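Ticket 392 — Spielküche Wuvard: Tür am Mini-Backofen schließt nicht, Teile im Set unvollständig
Kategorie: Spielwaren / Reklamation und Selbsthilfe
Status: gelöst, Restpunkt offen
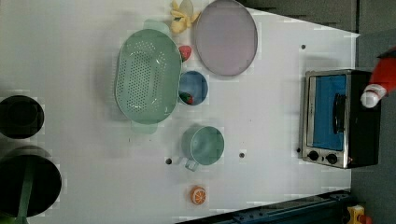 Erstmeldung

Wir haben das Set Wuvard vor ein paar Wochen für unseren Gruppenraum angeschafft, bestellt über den Händler El Khatib. Seit gestern geht die Tür vom kleinen Backofen nicht mehr richtig zu. Sie lässt sich andrücken, springt aber nach ein oder zwei Sekunden wieder ein Stück auf. Der Spalt ist oben größer als unten. Die Kinder drücken dann natürlich fester, und ich möchte nicht, dass der Griff abbricht.

Außerdem stimmt die Packliste nicht mit dem überein, was wir haben. Auf dem Beiblatt steht für das Sieb ein Untersetzer, den ich nirgends finde. Die Banane ist auch nicht wie auf dem Karton abgebildet. Auf dem Karton ist sie geschlossen, bei uns ist sie halb geschält und die Schale steht ab.

Was ich schon gemacht habe: Tür mehrmals auf und zu, Ofen ausgeleert, von außen mit einem feuchten Tuch abgewischt. Keine Änderung.

Antwort Support Wuvent

Danke für die Meldung. Bitte zuerst folgende Angaben ergänzen:

— Steht der Ofen auf einer ebenen Fläche oder auf der Spielküche selbst?
— Lassen sich beide Drehknöpfe frei drehen?
— Ist innen am Türrahmen etwas zu sehen, zum Beispiel ein Rest Klebeband von der Verpackung?
— Welche Nummer steht auf dem Beiblatt unten rechts?

Zur Banane: Es gibt zwei Ausführungen. Die halb geschälte gehört zum neueren Set, der Karton wurde noch nicht überall umgestellt. Das ist kein Mangel.

Rückmeldung

Der Ofen steht im Moment auf einem weißen Tisch, zusammen mit dem restlichen Zubehör. Der Tisch ist eben, ich habe eine Wasserwaage aufgelegt. Die zwei schwarzen Knöpfe drehen sich beide, der eine etwas schwerer. Klebeband habe ich am Rahmen keines gefunden. Auf dem Beiblatt steht 244.

Zum Vergleich habe ich die Tür ohne Inhalt und mit der Orangenscheibe im Ofen probiert. Kein Unterschied. An einem zu großen Teil im Innenraum liegt es also nicht.

Antwort Support Wuvent

244 ist die aktuelle Ausgabe. In dieser Ausgabe ist der Untersetzer für das Sieb entfallen, er wird trotzdem noch im Text genannt. Das Blatt wird korrigiert. Das Sieb ist ohne Untersetzer vollständig, wenn beide Griffe an den Schmalseiten unbeschädigt sind.

Zur Tür bitte in dieser Reihenfolge prüfen:

Schritt 1: Tür ganz öffnen und den Rand auf der Scharnierseite mit einem trockenen Pinsel ausbürsten. In Gruppenräumen setzt sich dort gern Sand oder Knete fest.

Schritt 2: Tür schließen und von der Seite auf die Verschlusskante schauen. Dort sitzt eine kleine Rastnase. Sie muss gerade stehen.

Schritt 3: Wenn die Nase schief steht, mit dem Daumen vorsichtig zurückdrücken. Kein Werkzeug verwenden.

Schritt 4: Ofen umdrehen und die vier Schrauben am Boden kontrollieren. Wenn eine davon locker ist, verzieht sich der Rahmen und die Tür bekommt Spannung.

Rückmeldung

Schritt 1 hat etwas gebracht. Auf der Scharnierseite saß tatsächlich ein Klumpen getrocknete Knete, grünlich, vielleicht so groß wie eine Linse. Nach dem Ausbürsten schließt die Tür unten sauber. Oben bleibt ein kleiner Spalt, deutlich kleiner als vorher.

Schritt 2: Nase steht gerade, soweit ich das beurteilen kann.

Schritt 4: Eine Schraube hinten war locker, eine halbe Umdrehung ungefähr. Die habe ich mit einem Kreuzschlitz von Hand angezogen. Die anderen sitzen fest.

Danach habe ich die Tür 50 Mal geöffnet und geschlossen. Sie ist fünfmal wieder aufgesprungen, immer nur dann, wenn ich sie ganz oben angefasst habe. Am Griff in der Mitte bleibt sie zu.

Antwort Support Wuvent

Das passt zum Bild einer Schraube, die längere Zeit locker war. Der Rahmen braucht etwas, bis er wieder gerade sitzt. Bitte den Ofen über Nacht mit geschlossener Tür stehen lassen und ein Gummiband quer darüber spannen, nicht zu stramm. Danach noch einmal testen.

Falls der Spalt bleibt, schicken wir eine Ersatztür. Dafür brauchen wir den Kaufbeleg von El Khatib oder die Bestellnummer.

Rückmeldung

Gummiband war bis heute 7 Uhr drauf. Der Spalt oben ist weg, die Tür bleibt auch zu, wenn man sie oben anfasst. Die Ersatztür brauche ich vorerst nicht.

Beim Zusammenräumen sind mir noch zwei Sachen aufgefallen, die ich hier mit eintrage, damit es kein neues Ticket gibt.

Erstens die blaue Schüssel. Kleine Obststücke bleiben manchmal an der Innenwand hängen, wenn die Schüssel frisch gespült ist. Mich stört das nicht, ich wollte nur wissen, ob das Plastik in die Spülmaschine darf. Auf dem Beiblatt steht dazu nichts. Wir waschen bisher alles von Hand, auch die Tasse und den Teller.

Zweitens die Pfanne mit dem grünen Griff. Der Griff hat minimal Spiel. Er fällt nicht ab, aber man merkt es beim Hochheben. Der schwarze Topf ist in Ordnung.

Antwort Support Wuvent

Zur Spülmaschine: Schüssel, Tasse, Teller und Sieb dürfen in den oberen Korb, bis 50 Grad. Die Lebensmittel bitte nur von Hand waschen, in die Hohlteile kann sonst Wasser laufen. Das gilt vor allem für die Erdbeere und die Banane. Der Ofen wird nur abgewischt.

Zur Pfanne: Der Griff ist gesteckt und von innen verrastet. Leichtes Spiel ist zulässig. Wenn er sich weiter als ein paar Millimeter bewegt, bitte melden. Topf und Pfanne kommen vom Zulieferer Numus, Ersatz läuft über ein eigenes Formular und dauert etwas länger.

Rückmeldung

Habe nachgemessen, der Griff bewegt sich vielleicht einen Millimeter. Dann lasse ich es so und schaue im Oktober beim nächsten Durchsehen wieder drauf. Der Pinsel liegt jetzt mit in der Kiste.

Von mir aus kann das Ticket zu. Bitte nur die Korrektur vom Beiblatt schicken, wenn sie fertig ist — eine Datei reicht, ausdrucken kann ich selbst.

Abschlussvermerk Wuvent

Ursache Tür: Fremdkörper auf der Scharnierseite und lockere Bodenschraube. Behoben durch Reinigung, Nachziehen und Fixieren über Nacht. Kein Teiletausch.
Sieb: vollständig, Textfehler im Beiblatt 244.
Banane: neuere Ausführung, kein Mangel.
Pfanne: Spiel am Griff im zulässigen Bereich, Wiedervorlage durch Kundin.
Offen: korrigiertes Beiblatt als Datei zusenden.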